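Washing and Drying a Duvet at Home
Posted 5 February 2026 by Maricica Furtună

Most duvets can be washed at home if the machine is big enough. Check the care label first. Ours is a queen size and it fits a large front loader with a hand's width of space above it. In a smaller drum the middle stays dry and soap collects in the folds, so take it to a laundromat.

Look over the seams before washing. A gap of one or two stitches will let filling out during the spin. Close it with a short running stitch in plain cotton thread and knot both ends.

Use half the detergent you would use for a full load of clothes, and skip fabric softener. Set the water to warm and add a second rinse. If you still see suds on the door glass, rinse again.

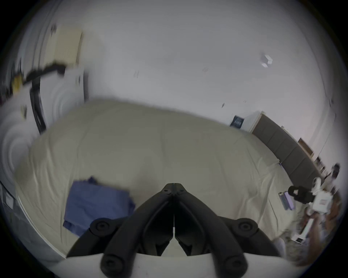

Drying takes longer than washing, and most people stop too soon. Run the dryer on low with two clean tennis balls and take the duvet out every 30 minutes to shake it and turn it over. When the outside feels dry, spread it on the bed for a few hours and feel for damp spots through the cover. Soft folds and wrinkles like the ones in the cream-colored duvet in the photo can be smoothed by hand, working from the center to the sides. Break up any clumps with your fingers while you are there. A lump that feels cool is usually still wet inside, and it goes back in the dryer.

Store spare bedding in a cotton bag. Plastic holds moisture and the filling starts to smell. I keep ours on the top shelf of the hall closet and air it for a day in November before it goes back on the bed.

For small stains, there is no need to wash the whole thing. Push the filling away from the spot, dab the fabric with dish soap and cool water, and blot with a white towel. Let it dry flat before putting the cover back on.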